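Right, January clear-out continues. Tonight it's the snack stash, which has been living in every coat pocket and drawer in the flat.

Rules I've set myself: one bag, one shelf, anything past its date goes. Dagmar has already broken rule one and she doesn't even live here.

Does anyone else keep paper carrier bags because the handles are "too good to throw out"? I've got 14 of them under the sink. Fourteen!! The white one with the leafy pattern on the side won, mostly for the rope handles.

Found: mango things (Zsófia's doing, she buys them like they're going out of production), plus some Fox's Fruits I'd been saving for a train journey I never took.

Packets all over the marbley floor, bag on its side. Flowery walls still making me happy, by the way. 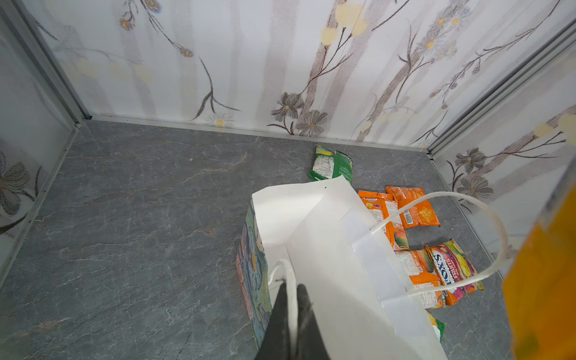 Issue 2

of my very unofficial tidying diary, for those who asked. Issue 1 was the spice drawer and I'm not reopening that argument (Arif, I saw your comment, the cumin stays).

Next up is the tea shelf. Send biscuits. Or don't, I suppose, I've nowhere to put them!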